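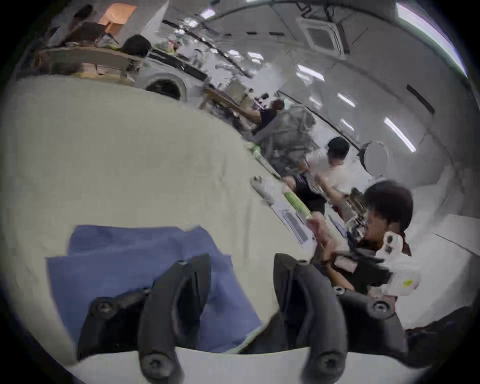 Just fold it on the bed like everybody else, was the comment left under my last post when I mentioned I'd spent money on a padded cover for a table. Fair enough! I folded on the bed for years. But a bed is too low, it's too soft, and whatever you've folded slides into whatever you haven't the minute you put a knee on it. My back was complaining well before I'd got through the socks. So I'm going to stick up for the thing, and then grumble about it a bit as well.

It's the Trovaseck padded table cover in the long size, 72 inches from end to end, and I ordered it from Sinaga because they were the only ones who had that length in stock. It came rolled up in a tube, which I was pleased about, as the Kevero one I had before arrived folded into a square and kept its creases until the day I gave it away. The Trovaseck had a bit of a curl at one end and I left it overnight with a dictionary on top.

What you get is a pale top layer in a close weave, a layer of padding under it and a grippy backing that sits against the table. No straps, no elastic, no clips. I was suspicious of that. I'd have put elastic corners on anything that size, and for the first week I kept giving it a tug to see if I could shift it. I could, but only if I meant to. Ordinary folding doesn't move it, though dragging a heavy wet duvet cover across it does, and then you have to go round the table straightening everything.

The padding is the bit I'd argue about. It's thinner than the listing makes it sound. If you want to iron on it you'll want an old towel underneath, and even then I'd stick to pillowcases and tea towels. For folding, though, I've come to think thin is right. With the Kevero, which was much squashier, I'd smooth a shirt down and the sleeves would sink in and bunch. On the Trovaseck you can lay a top out flat, run your hand down the middle and it stays where you've put it. Sleeves in, bottom up, done. T-shirts are the best on it — I can get a neat edge on a T-shirt now and I never could before. Fitted sheets are still fitted sheets and no table cover is going to help me there.
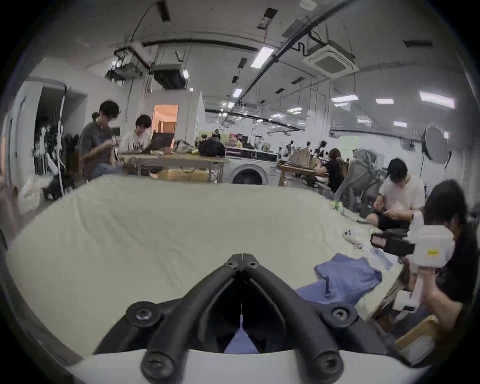
I do have to own up about wrinkles, as well. The cover wrinkles. You smooth it, you do a load, and when you look again there are soft little ridges running across it. They don't stop you folding and they don't print themselves on the clothes, but if you're the type who likes a tight, flat surface you'll be forever stroking it out with the side of your hand. A quick pass with a warm iron gets rid of them for a day or two. I've mostly stopped bothering.

The colour is lovely and I think it's a mistake, both at once. Pale is brilliant for seeing what you're doing. Dark things show up a treat against it, and I find the stray navy sock straight away where I used to find it a fortnight later. But white on pale is another story and I've lost more than one white hanky on it. And of course pale shows everything. Tea, biro, the dust off a cardboard box. I've been dabbing at marks with the Neteck fabric cleaner, the one in the squirty bottle, and it's lifted all of them except a smear of what I think was bike oil. That one's staying. I've turned the cover round so it's at the far end.

The label says it can go in the machine at a low temperature, and it can, but only just. At this length it fills the drum of a normal front loader, and it came out with the middle still looking a bit grey, so I'd say wash it on its own and don't add anything else in the hope of saving water. It took an age to dry. I hung it over two chairs in May with the windows open and it still needed until the next afternoon, so think about that before you start if you've only got the one cover.
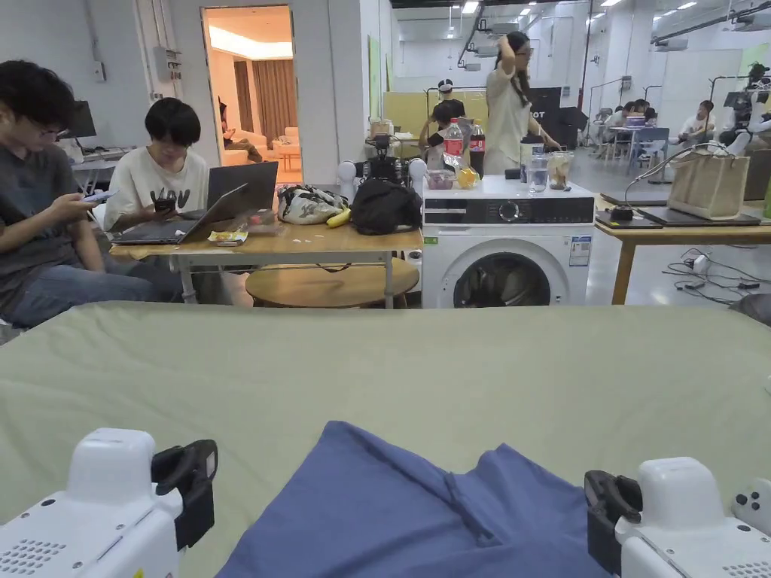

Something blue, folded and waiting on the cover, with the washing machine just behind.

Having the table that close to the machine is half of why I like this set-up so much. Out of the drum, a bit of a shake, and down on the table before it's had time to crease itself into a ball. If your table's in another room you won't get as much out of a cover as I do, and I'd say look at one of the short ones that roll up and live on a shelf. Trovaseck do a short one. I haven't tried it, but I've felt it in a shop and it seemed to be the same stuff.

Small moans, while I'm here. The edge binding is a shade darker than the top, and it wasn't in the listing. The backing has a rubbery smell for the first week. The care label is sewn on at exactly the spot where my hand rests, so I snipped it off and then had to go looking online for the washing temperature (serves me right). And it comes with a little drawstring bag that the cover has no hope of fitting back into. I keep pegs in it.
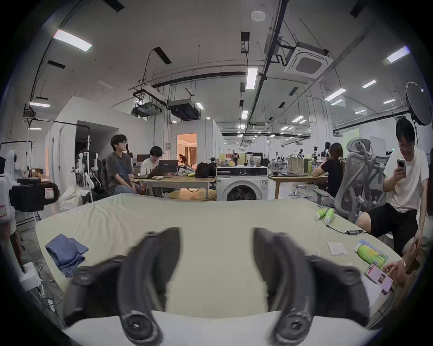
Leeds, 03/11/2012

Coming back to add to this after a good long spell of using it, as a few of you asked how it was wearing. Pretty well! The weave hasn't bobbled. The padding has gone a touch flatter along the side I stand at and I only notice if I go looking. No fraying at the corners.

My one real problem with it is that a big soft table is an invitation. Chargers get put down on it, phones, snacks, bits of paper, and by the weekend I'm clearing a space before I can fold so much as a tea towel. I can't mark Trovaseck down for that. If anything it's a compliment, I suppose, but I have taken to leaving a pile of folding at one end to hold my place.

Would I buy it again? Yes, in a darker colour if they ever bring one out. I'd pay the same for it, too. If you iron more than you fold, get something thicker. If you've got the Kevero and you're happy with it then keep it, the difference isn't worth the postage. And to the folder-on-the-bed — try it on a table just the once, any table, with a blanket over it, and see how your back feels after.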